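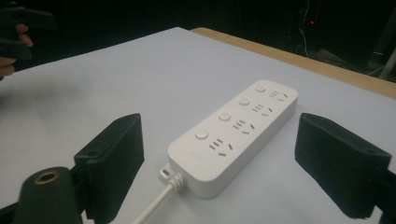

Four sockets, one button each.

Jun 17, 2021

Standby power in a home office: what I measured

In April I started logging the electricity used by my desk when nothing on it is in use. The electric bill gives one number for the whole apartment, and I wanted the part of it that goes to equipment I believe is off.

The meter is a Verkik plug-in unit. It reads watts to one decimal place and stores a running total in watt-hours. Below 2 W I don't trust a single reading, so for small loads I let it accumulate overnight and divide by the hours. The displayed wattage jumps between two or three values on most switching supplies anyway.

Results, with every device in its "off" or idle state:

Monitor, soft off: 0.4 W
Laptop dock, no laptop attached: 3.1 W
Powered speakers, volume at zero: 8 W
Laser printer, sleep: 1.9 W

The speakers surprised me. They are an old Ferkard pair with a linear supply, and the transformer is energized whenever the cord is plugged in. The front knob only mutes the amplifier stage. Eight watts all year is 70 kWh, more than the other three devices combined.
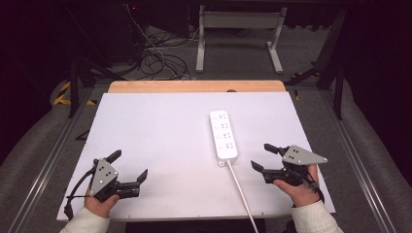
Power strip on the table, one switch position beside each socket.

For most loads a strip with a switch per outlet is the simplest fix. I looked at the smart kind too. The Zirnwood model draws power of its own to stay on the network, and for a dock at 3.1 W that eats a good part of the saving. A mechanical switch draws nothing.

Two cautions. First, don't cut power to a desktop computer this way until it has fully shut down. Second, check the total rating before adding a heater or a laser printer. My printer pulls 800 W when the fuser warms up, and I gave it its own wall outlet.

The printer also taught me to read the manual. Hsu, who make it, say that a cold start runs a longer cleaning cycle than a wake from sleep. I print twice a week, so I leave it asleep and accept the 1.9 W.
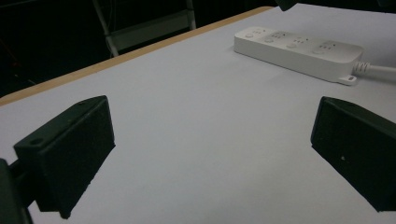

Same table, different view.

After the changes, the speakers and dock are off at the switch for 16 hours a day. That comes to 65 kWh per year, or a little under $10 at my rate. The meter cost more than that, so payback is in the second year. I would still buy it, mainly for the refrigerator, which I had been blaming for years and which is fine.

Next on the list is the cable box. It has no real off state that I can find, and it takes several minutes to boot after a power cut. I'll log it for a full week before deciding anything.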